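Bathroom tasks – what's your stop rule near basins and taps?

marrow_lane
Posted 8:14 pm

Trying to write a one page rule sheet for our bathroom sessions before the new lot start in May. Kitchen sheet is fine, been using it ages. Bathroom one is a mess, half of it copied over from the kitchen and makes no sense. Nobody on our sheet agrees what counts as "near water".

What I've got so far

Gripper open on approach to anything ceramic
Slow speed inside 14 cm of basin, toilet or mirror
No reaching over the bowl with the tap running
Operator keeps a hand on the stop the whole time, not in their lap
Fingers wiped down between basin and toilet jobs, no exceptions

Last one got me a telling off for being fussy. Thoughts?

tobin_k
Posted 8:31 pm

Not fussy. Separate pads for toilet work if you can afford it, wiping isn't enough imo. We do it by colour and keep them in different tubs.

14 cm seems a lot though. In a small bathroom you're inside 14 cm of something all the time. You'd never get out of slow.

marrow_lane
Posted 8:40 pm

That's sort of the point? Small room, slow arm. But yes it does drag. A basin wipe takes forever and people start cheating the speed, which is worse than having no rule.
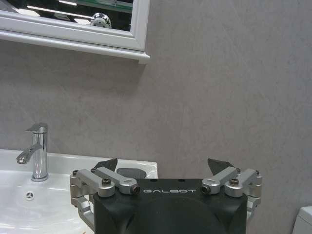

So maybe split it. One distance for the bowl and the toilet, a shorter one for the wall side where there's less to smash. And cabinets get their own line, I hadn't thought about overhead stuff at all until I sat down to write it – wrist coming up under a cabinet edge is the one I'd worry about now.

Urkik
Posted 9:02 pm

Overhead is the big one. We had a rule for everything at bench height and zilch for above it. Cracked a mirror door at Irnham last year, arm backed off from the tap exactly as told, straight up. Retreat direction should be writen down for each fixture. Ours now says

Tap – back and towards the open side of the room
Toilet – back first, then up
Under any cabinet – back only, never up

Three lines, stuck on the wall, done.

hobbs_end
Posted 9:10 pm

Going to disagree with all of this a bit. Distances on a sheet are useless if the operator is judging by eye off a wrist view. You can't tell 14 from 8 through that, I can't anyway. Put it in the software as a zone or don't bother.

tobin_k
Posted 9:13 pm

Zones are fine in one bathroom. We do a different flat every few days, who's mapping each one?

hobbs_end
Posted 9:15 pm

Then you're moving too quick between flats. Sorry but you are.

tobin_k
Posted 9:16 pm

Tell my boss

W. Chmielewska
Posted 9:37 pm

Witold here, I wrote the sheet they use at Wisunham so take this as biased. We did both. Rough zone for the bowl and the toilet, set up takes 6 minutes once you've done a couple. Then plain words for everything else, no numbers. "One finger-length off the mirror" people can follow. "8 cm" they can't.

On running taps, I would go further than the first post. Tap off before the arm moves at all, unless the tap is the task. If it is, second person in the room. Splash on the wrist joints is what costs you, we paid 2,000 to have one looked at and that was with no parts.

And chrome. Whatever depth you're using, check it on a shiny tap before you trust it. Ours read the spout further off than it was. Give it a touch test at crawl speed at the start of each session and write the result down.

marrow_lane
Posted 9:48 pm

Oh the chrome thing is good, adding that. Who signs the touch test, operator or whoever's supervising?

W. Chmielewska
Posted 9:52 pm

Operator. Supervisor signs the sheet at the end of the day. If the supervisor has to do every test they stop looking at them by lunch.

Urkik
Posted 10:05 pm

Second person for every tap job is a bit much? We'd need to double up half the rota. Fine for first week of a new operator, after that hand on the stop should do.

W. Chmielewska
Posted 10:09 pm

Depends how good your stop is. Ours had a lag back then. I'd still keep it.

marrow_lane
Posted 10:26 pm

Right, version two, shout if it's daft

Tap off before arm moves, unless tap is the task
Second person for tap tasks, new operators only (sorry Witold, can't staff it)
Touch test on chrome at crawl, operator signs
Zone for bowl and toilet
One finger-length off mirrors and cabinet edges
Retreat direction on the wall, per fixture
Under a cabinet, back only
Separate pads for toilet, own tub
Surface cleared of loose bits before start

Not sure about that last one, some of the tasks ARE the loose bits. Maybe "anything not in the task".

hobbs_end
Posted 10:33 pm

Better. Still say finger-length is vague. Whose finger, yours or the robots

tobin_k
Posted 10:34 pm

ha. fair though, write gripper finger. Matoušek did a laminated card for his kitchen lot with a line drawn at the right length, could nick that?

marrow_lane
Posted 10:41 pm

Line on a card, yes. Will do that tomorow and put the file up here once it's been through our safety person, she'll want the pads bit reworded I expect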